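Banine Blocks: data card

Version note, 15 January 2025. Maintained by Lwazi Khumalo. Please read the limits before you quote a success rate at me.

What it is

238 recorded demonstrations of two-arm block sorting, all done by remote control. A person drives the arms, the arms move foam blocks and similar pieces into bins, and we log joint positions, gripper commands and video. Collection was paid for by Prilora. The control software is Nimgate, unmodified.

What it is supposed to show

The proposal said that a robot shown a tidy-up task enough times will learn to tidy up. I have my doubts. What it may learn is how our operators like to tidy up on one table, under one set of ceiling lights. If you train on this and get a good number, move the bins before you believe it.

How it was collected

Operators got 37 practice runs each before anything was kept. That sounds like a lot and was barely enough. The early kept runs are still slow, with long pauses where the operator is plainly thinking. We left the pauses in. Some users trim them and report smoother motion, but then the policy is copying an edit.

17 demonstrations contain a dropped block and a second try. They are marked "retry" in the index. Don't throw them out; they are the only place in the set where anything gets corrected.

Splits

Train and test are divided by run, and 70 runs are held back for test. The same people drove both, so the test split says very little about a new operator.

Known problems

- The tabletop is shiny. Reflections of blocks get picked up as blocks by at least one detector we tried.
- Wrist views are often filled by the robot's own fingers at the moment you most want to see past them.
- Gripper force was not logged. You get open and close commands and nothing about how hard.
- Bin positions vary between runs, though less than the Kelmendi team asked for.
- The success label is one person's opinion after watching the video. A second pass is planned for February.

Not suitable for

Claims about household robots. Claims about speed. Anything with the word "general" in the title - I will write to you.

Sample views 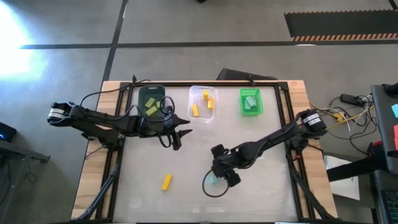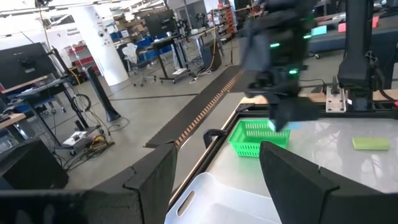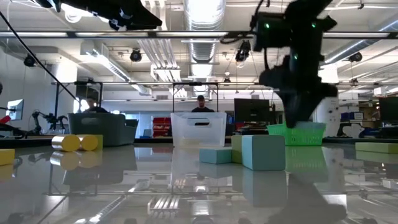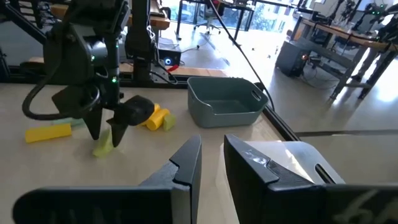

Stills from Banine Blocks. First and third: fixed cameras. Second and fourth: wrist cameras.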